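**Hand-held demonstration gathering** is a way of collecting examples for a robot learning system in which a person does the task directly, holding a gripper tool in each hand. No robot arm is needed on site. The tools record what they face while the person works, and the recordings later serve as training examples for a machine with similar fingers. It is one of the liveliest corners of robot learning, and it has taken the work out of the lab and into bedrooms, kitchens and laundry rooms.

## Equipment

A typical pair of tools is built around a black housing with two yellow fingers, worked by the operator's own grip. The long slots in the fingers save weight and let the tips give a little against cloth. Each housing carries a small printed code and number, so that every recording can be traced to the tool that made it - a modest detail, but a lifesaver when a finger is found to be bent and the affected sessions have to be pulled.

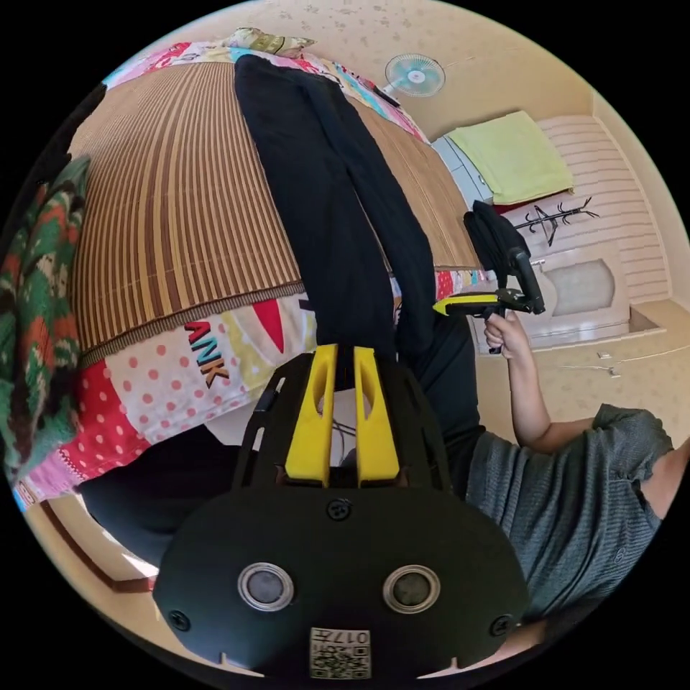 Vol. 2, p. 20

Early sets from the Vorkimik workshop were heavy enough to tire the wrist within a morning. Brayan Marulanda redesigned the grip, moving the weight back toward the palm, and his version was taken up by the Skillside project the following September. Operators welcomed it warmly, and average session length went up.

## Homes as work sites

Real homes are wonderful places to gather examples. A bed with a woven mat over a quilt, patterned wallpaper, a fan on the wall: all of this gives the learning system the kind of clutter it will meet later. A model trained only on bare tabletops tends to stumble when the background changes. The Skarkent handbook therefore asks operators to leave rooms as they are and to move only what is in the way of the task.

## Working with garments

Clothing is among the hardest and most rewarding subjects. A shirt or hoodie has no fixed shape, and it never lands the same way twice. Dark, matte fabric is harder still, as its folds show up only as slightly deeper shadow. Operators are taught to bring the fingertips right down into the cloth before closing them, and to keep the second tool close by so that it can take a sleeve or hem. 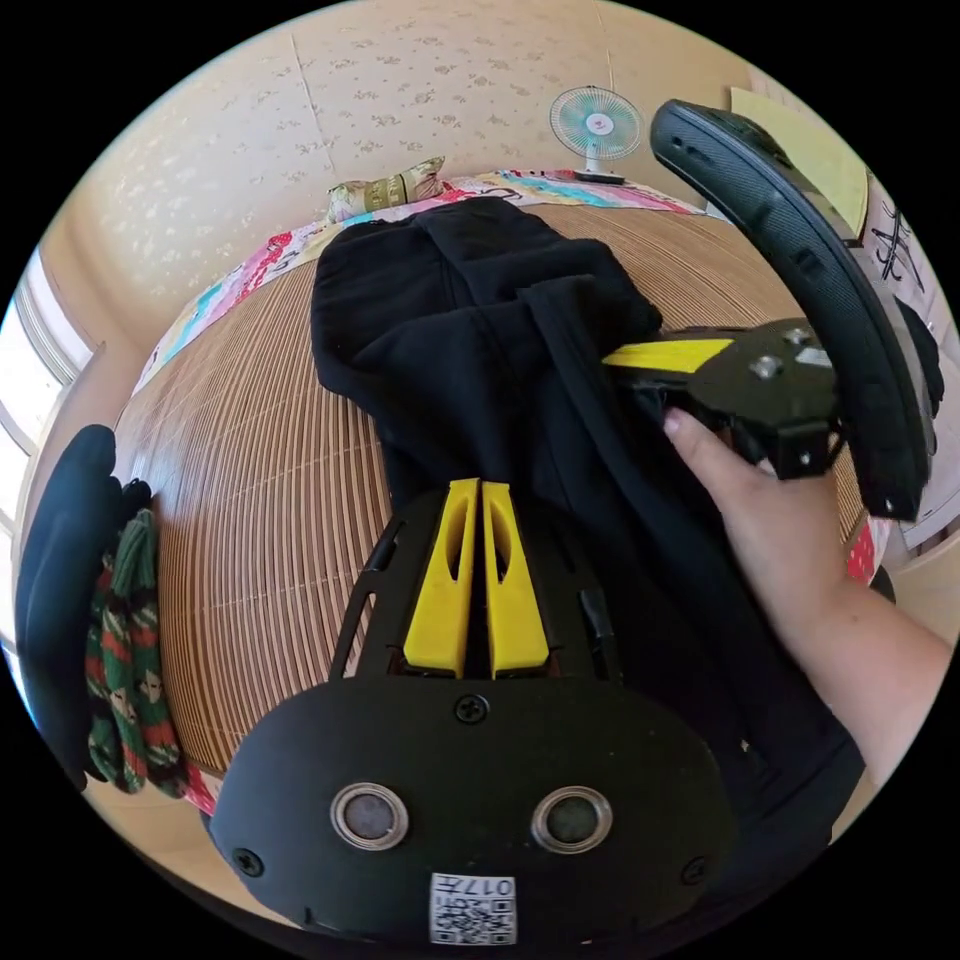 Paora Goodwin calls this stage "reading the pile" and recommends a short pause before the first grasp. The pause gives the system a clear view of the starting state, and it makes trimming the recording much easier. Goodwin also favors keeping slips and second tries in the set - a recovered grasp can teach a great deal!

## Labeling and review

After a session, each recording is cut into single attempts and given a plain label such as "fold sleeve" or "turn over." Under the Vlček scheme, two reviewers label every attempt separately and compare notes where they differ. Attempts in which the fingers are hidden for most of the action are set aside, though they are not deleted.

## See also

- Learning from demonstration
- Cloth handling by robots
- Two-handed grasping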